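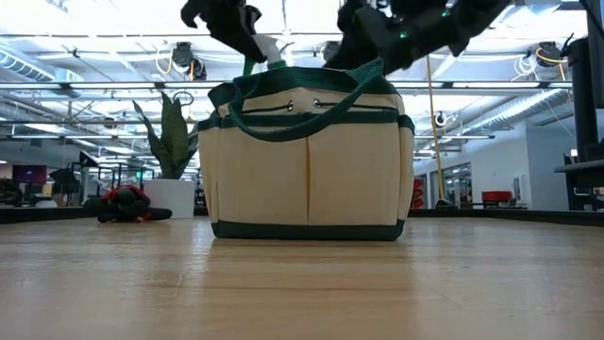

Teaching the two-arm rig to lift a bag by its handles
Kistby Robotics Club — member guides
Last updated 20 Jan 2024

This guide is for members who have finished the single-arm block exercises and are moving on to soft objects. By the end of it you should have a set of recorded lifts good enough to train on, and a log sheet the next pair can read without asking you what you meant.

You will need to be signed off on the emergency stop before you start. If you are not, do the safety page first and come back.

What you need
A canvas bag with fabric handles
Something to put in it (bean bags or folded cloths, no books)
Masking tape
A log sheet
Two people, one driving and one watching

Step 1. Set the table
Clear the table of anything the arms could knock. Stand the bag upright in the middle with a long side facing the fixed camera. Mark the two front corners with short pieces of tape. You will be putting the bag back on those marks many times, so press the tape down properly.

Open the bag fully and let the handles fall where they want to. Do not arrange them neatly. The May group spent a whole session straightening the handles before each lift, and the policy they trained could only cope with straight handles.

Step 2. Check the grippers
Start Sirnora and wait for both arms to report ready. Open and close each gripper twice from the control page. Look at the finger pads while you do this. A pad that has worked loose will twist when it meets canvas, and the arm will still report a good grip. If a pad moves under your thumb, stop and refit it.

Set the grip force to the soft preset. The block preset will hold the bag, but it creases the rim and after a while the canvas keeps the crease.

Step 3. Practise the approach
Drive both arms to a point above the bag and stop. Bring the left gripper down to the rim first, fingers open, one on each side of the cloth. Leave the right one where it is until the left has closed. Then bring the right one in towards the handle at an angle, so that the strap slides between the fingers and does not get pushed away.

Going straight down on a strap nearly always fails. It folds over or swings behind the bag, and then you are chasing it.

Practise this without recording until you can do it three times running. The watcher should stand to the side, outside the taped floor line, and call out if either arm gets close to the other.

Step 4. Lift
Once both grippers are closed, pause for a second. Raise both arms together at the slow speed until the base of the bag is clear of the table by a hand's width. Hold it there, then lower it. Open the right gripper first, then the left, and back both arms away before you move sideways.

If the bag tips, lower it. Do not try to save it in the air by moving one arm, as this pulls the seams and teaches the policy a habit we then have to train out.

Step 5. Record
Press record before the arms start to move and stop after they have backed away. Each recording should contain one lift. Do 9 with the bag empty, then the same again with the bean bags in.

Between recordings, put the bag back on the tape and give the handles a shake. Swap driver and watcher when you change from empty to full.

Keep failed lifts. Mark them F on the log sheet with a word or two on what went wrong, such as "strap slipped" or "missed rim". Only delete a recording if someone walked into the work area or the software froze.

Step 6. Upload
Copy the session folder to the Skadier drive and check that the number of files matches your log sheet. Before this term the shared set stood at 805 lifts, and most of the time spent tidying it went on folders where the two did not agree.

Common problems

The right gripper closes but the strap falls out. You have caught the edge of the strap. Go a little deeper before closing.

The arms stop halfway up. The left arm has hit its joint limit — usually the bag was placed too far back. Check it against the tape.

Sirnora shows only one arm. Close it, wait for the lights on the control box to settle, and start it again. If it happens a second time, write it in the fault book and use the Quezada simulator for the rest of the session.

Shutting down
Park both arms, open the grippers, then switch off at the wall. Empty the bag and leave the tape on the table for the next pair.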